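gastside-wrist: marker tracking and clip tooling for wrist-worn rigs

Last big tidy-up: 3/25/20

Hello, and thanks for looking in. This repo has the software I use to turn head-camera video of people doing fiddly desk jobs into wrist poses and thumb poses that a robot policy can learn from. It started as one long script that only ran on my machine. It's now a small set of tools that run on other people's machines too, most days, and I've tried to write down the bits I kept having to explain in messages.

The name comes from Gastside, where the desk is. The sister repo, Castaton, does the policy training and reads whatever this one writes out. If you only want to train something, go and read that README instead and come back when the loader shouts at you.

What's in the box

detect/ finds the square black-and-white markers on the wrist housings and thumb modules, refines the corners and gives each one an ID and a pose.
fuse/ takes all the markers belonging to one hand and works out a single wrist pose, plus an angle for the thumb joint.
smooth/ fills short gaps and takes the jitter out.
clips/ cuts long recordings into tasks and writes the index file.
viewer/ is a rough little browser tool for scrubbing through a clip with the axes drawn on top. It's ugly and I love it.

Getting it going

You need Python, OpenCV with the contrib modules, and enough disk for the video. Make a fresh environment, install from requirements.txt, then run check_setup.py. It'll moan about a missing calibration file the first time, and that's fine. Copy calib_template.yaml to calib.yaml and put your own camera numbers in. Please do put your own numbers in! I spent a whole evening on somebody's drifting wrists and they were still running on the template.

The normal order is detect, fuse, smooth, clips. You can run the lot with run_all.py and a folder name, but I'd do the first recording one step at a time and look at each result in the viewer.

How the fusing works

Every wrist has a rigid body file listing which marker IDs live on it and where they sit relative to each other. The markers on the housing and the ones on the thumb module are kept as two separate bodies joined by a hinge. Earlier versions treated the whole thing as one solid lump, and the solver would happily twist the wrist round to explain a thumb that had moved. Splitting them fixed most of the silly poses in one go (and let me delete a truly awful pile of special cases).

When only one marker is in sight, the pose is ambiguous in the usual way for flat squares: there are two answers that fit nearly as well as each other, and picking the wrong one flips the hand. I keep both until the next good frame and then choose the one that needs less movement. It's a cheap trick and it works far better than it deserves to. If you know a nicer way, open an issue, I'd love to hear it.
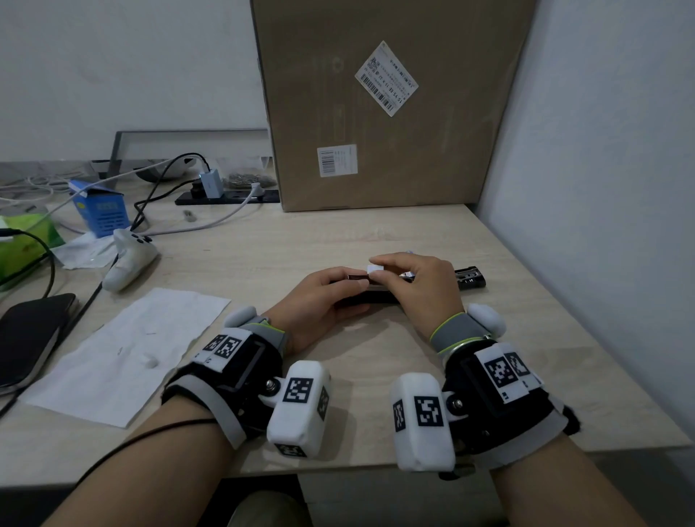 Desk jobs are harder on the tracker than the big arm-waving ones. The hands stay close together, the fingers are busy with tiny parts, and the wrists roll just far enough to turn a marker edge-on to the camera. So the default settings lean towards that sort of work: a small minimum marker size, a fairly strict corner check, and a gap limit of two seconds in smooth/. Anything longer than that is left empty and flagged. I did try filling longer gaps, and what you get is a lovely smooth line through somewhere the hand never went.

I also leave the desks messy. Cables, boxes, tissues, whatever happens to be there, all of it stays in the recordings. A detector tuned on a bare table fell over the moment it met a printed label with lots of dark squares and stripes, and I'd much sooner find that out early. There's a reject list in detect/ for IDs that aren't on either wrist, and you should use it. It costs nothing and it gets rid of nearly all the false hits from packaging.

The clips

The set that goes with this version has 841 clips. Of those, 800 are meant for training and the rest are held back for checking. The split is in splits.txt and I'd ask you not to reshuffle it if you want to compare your results with mine.

Each clip folder has the video, wrist_left.csv, wrist_right.csv, a thumb file for each hand and a short meta.json. Poses are in metres and quaternions, camera frame, with w first. Yes, w first. I know. Castaton wants it that way and I'm too far in to change it now.

There are no finger poses beyond the thumb joint. If you need to know what the fingertips are doing you'll have to get it from the pixels. There are no force readings either, so a light pinch and a hard squeeze look the same in the csv files.

Things that go wrong

Left and right swapped: check the body files first. It's nearly always a pair of IDs typed into the wrong one, and I've done it myself more than once — the viewer draws left in blue and right in orange so you can catch it quickly.

Pose jumps when the arms cross: known, not fixed. The smoother spots most of them and marks the frames as bad. Up to 49 frames in a clip can be marked before clips/ drops the whole thing, and you can change that with --max-bad.

Thumb angle stuck at zero: the hinge offset hasn't been set. Run zero_thumb.py with the thumb held flat against the hand for a moment, then save.

The detector is painfully slow: you're probably running at full size with the viewer open. Close the viewer, or pass --half. Half size is fine for close work, but I wouldn't use it for anything at arm's length.

What I'd like to do next

A proper treatment of crossed arms is top of the list. After that, a joint solve for both wrists when they're holding the same object, as the two hands tell you quite a lot about each other and at the moment I throw all of that away. I've got a half-working branch called ikwood that does it for slow movements. It eats memory and it prints far too much, but have a play if you're curious. I'm hoping to merge the sensible half of it in June.

Using it and sending changes

The code is MIT. The clips are for research use, and the terms are in DATA_LICENCE.txt. If you write something up with them, cite the repo name and the version tag.

Pull requests are very welcome, small ones especially. Run the tests in tests/ before you send anything, and if you've touched fuse/, please attach a viewer export from before and after on the same clip. I can't judge a pose change from a diff, and I don't think anybody else can either.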